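This site uses cookies to remember your settings and to count visits. Accept all | Manage choices

Review: Sorkar sanctions alerts, four months in

By Jeanine Martens

I cover trade and foreign policy for a small newsletter, and a good part of my week goes to checking who has been added to which sanctions list. Governments publish the lists free of charge, but they come in different formats, at odd hours, and with names spelled three or four ways. Sorkar is a paid service that pulls them together and sends an email when something changes. I started with it in May, on the single-user plan, which costs $24 a month.

Setup took one evening. You pick the lists you want, add the names you care about, and choose how often to be emailed. My watchlist has 335 names on it, mostly company directors and former officials. The import from a spreadsheet worked on the second try. The first time it rejected every row with an accent in it, and the error message did not say why.

Spelling is where Sorkar earns its price. Russian, Arabic and Ukrainian names can be turned into English letters in several ways, and the search handles most of them. I tested 53 names using spellings I had found in court papers and press releases, and it missed two. Plorar, the service I used before, missed nine of the same set.

The alerts are quick. They usually reach me before the wire stories do. Each one links to the official notice and shows the old and new entries side by side, so you can see if a person has been added, removed, or only had a birth date corrected. That last kind is common - and you can switch it off.

The weak spot is export controls. Coverage of goods is thin compared with coverage of people, and the product categories are too broad to be of much use. "Industrial tools and handling equipment" is a single heading, with no way to narrow it. For a story on customs rules I went back to the official tables and read them myself. 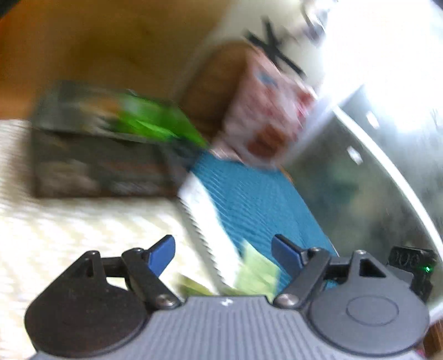 A hand-held gripper with blue finger pads.

Support answered both of my questions within a day. The phone app is slow, and it logs me out every time it updates. There is also a limit of 100 exports a month, which will matter to a research desk more than it does to me.

Tresbridge has better goods data but is sold only to companies. Hsueh is cheaper and fine for a short watchlist, though its alerts come once a day.

I have renewed Sorkar for another year and kept my bookmarks to the official tables.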